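How to Get a Stuck Screw Out of Old Furniture

Every house has one piece of furniture held together by a screw that has decided to retire in place. Mine was a sideboard, inherited from an aunt and put together by someone with strong wrists and a weak grasp of thread. It took me three evenings. With what follows it should take you one, and most of that is waiting.

What you need

A set of screwdrivers that includes the size you think you don't own. A small bottle of penetrating oil (I use Diltano, which smells of regret and old buses). A wide rubber band. A hammer, for tapping. A saucer for the screws, and a different saucer from the one your biscuits are on.

Before you start

Clean out the slot. Old furniture has been waxed, painted and polished by generations who never once lifted a brush to go round the screw heads, so the slot is usually half full. A pin or the tip of a craft knife will get it out. Blow, don't lick. I mention it only on account of my brother-in-law.

Now fit the screwdriver. The blade should fill the slot from side to side and sit right down in it. If it wobbles, it's the wrong one, however much you like the handle.

Step 1: Tighten it first

Yes, tighten. A tiny nudge clockwise often cracks the grip of old paint or rust, and then the screw will come back the other way. Lean on the driver with your full weight before you turn anything. Most chewed screw heads come from turning first and pushing later.

Step 2: Tap it

Set the driver in the slot and give the handle a few smart taps with the hammer. Smart, I said. Bent Overgaard, who taught the evening class where I picked this up, used to say you should knock as if you owed the neighbours money. Try the turn again.

Step 3: Oil and patience

One drop of oil, on the head, wiped up quickly if it wanders. Oil stains bare wood and you will be looking at the mark every Christmas. Leave it overnight. Don't come back after ten minutes "just to see".

Keep the driver upright when you return to it. A lean you'd hardly notice at the handle is enough to lift the blade out of the slot, and it will then travel across the wood with great enthusiasm.

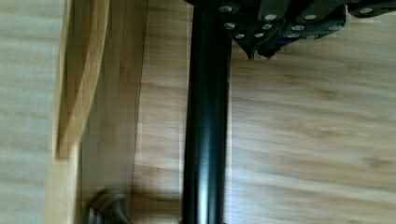

Step 4: The rubber band

If the head is already worn, lay the rubber band flat over it and press the driver down through it. The rubber fills the gaps. It works perhaps half the time and costs nothing, which puts it ahead of most of my tools.

Step 5: Warm it up

Hold the tip of a soldering iron against the head for a minute, let it cool, then try again. Keep it off the varnish, and skip this step altogether if you've used oil.

Step 6: Drill it

Last resort. Use a bit a shade wider than the shank, go slowly, and stop when the head comes free. Lift the panel away and turn out what's left with pliers.

Putting it back

Rub the new screw on a candle before it goes in. Brass looks nicest but is soft, so run a steel one of the same size in first, take it out, and then fit the brass. Stop turning when it's snug.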